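Workshop Tips > Bench Robots > Recording

Tips for recording good examples on a two-arm bench

We record demonstrations for the Gusix handover set, and most of the bad ones come from small habits at the bench. These are the ones worth fixing first.

Wipe the tabletop before you start. Crumbs and tape ends show up in every episode, and the model will learn from them whether you want it to or not. Do it again after lunch.

Keep your cables tied down. A loose one catches on a joint sooner or later, usually near the end of a good run.

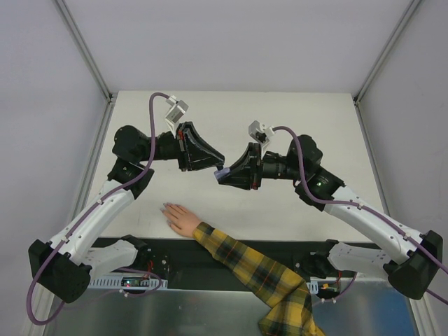

Starting position matters more than speed. Pick one and go back to it for every episode, even the ones you plan to throw away. We like the grippers pointed at each other over the middle of the table, jaws nearly meeting, with the camera on top of each one looking over the work. If the arms start somewhere new each time, write that in the notes - it may be useful variety, but only if the person training knows it's there.

Do short sets. I record 20 episodes, get up, and come back. Past that my grasps get sloppy and I stop seeing it.

For small parts, slow down where the fingers close. Hold still for 2 seconds once both grippers have the piece, then go on. It makes the handover easy to find later when you cut the recordings.
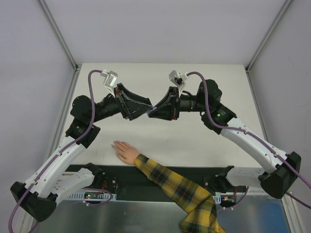 Khôi La wrote in to say that the failed tries should be kept too, in a folder of their own, with one line each on what went wrong. His group at Koyama deleted theirs and had to record slips all over again on purpose.

I've started doing the same. Our set stands at 1,403 episodes, and the slips are now labeled by which gripper let go first. Back up on Thursday, before the disk fills.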